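Come drive a robot arm with us at Budorell (paid, part-time, no experience needed)

Hi! I run the demonstration sessions at Budorell, and I'm looking for people to help us with a project called Muli this spring.
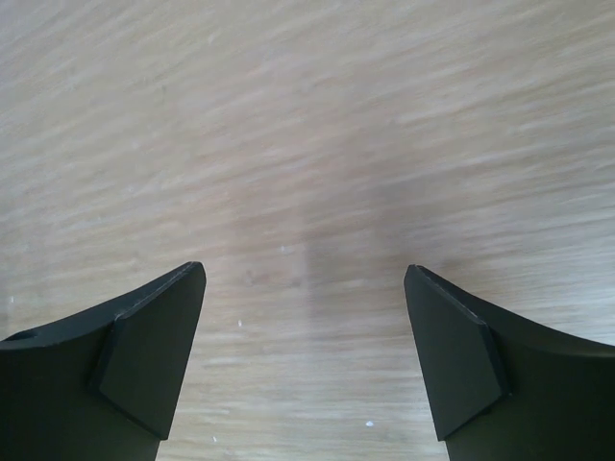 So what would you be doing? You'd sit at a desk next to the arm, hold a pair of handles, and steer the gripper through small everyday jobs – picking up a spoon, putting a lid on a jar, folding a washcloth in half. Every try gets recorded, from the wrist camera and from the arm itself, and the recordings are what our system learns from. We have 3,465 good ones so far and we want a lot more, from a lot more kinds of hands. Mine are all over the current set and I have some bad habits (I always come in from the left, and now so does the robot).

You really don't need a tech background. Two of the best people we had last round came from a bakery and a school bus garage. What helps is patience, because you'll do the same lid 30 times before lunch and I'll still ask you for a few more. If you drop something, keep going! We save the fumbles too, as long as you mark them with the foot pedal.

Sessions run three hours, with a real break in the middle, and most people do two or three a week. Pay is $27 an hour, training included, and we pay you for the full session even if the arm decides to quit on us. Mornings start at 9, afternoons at 1:30. We're upstairs in the Etholm building, room 844, and there's an elevator. Parking in the back lot is free, but get there early because the dental office fills it up.

You should be 18 or older and okay sitting for a while. Left-handed people, please, please write to me – I have hardly any left-handed recordings. Glasses are fine. Long sleeves need to be rolled up, and rings and bracelets come off before you touch the handles.

One more thing about the recordings: the wrist camera points down at the table, so your face isn't in them. Your voice isn't recorded either. We keep a number for each driver instead of a name, and you'll get a plain one-page form about all this before you sign up for anything.

To apply, send a short note through the Vullell jobs page with "Muli driver" in the subject line. Tell me which hours work for you, which hand you write with, and something you do with your hands that you're good at. Knitting, fixing bikes, shuffling cards, whatever. No résumé needed. I read all of them myself and I'll write back either way, usually within a week. The first training sessions are in April.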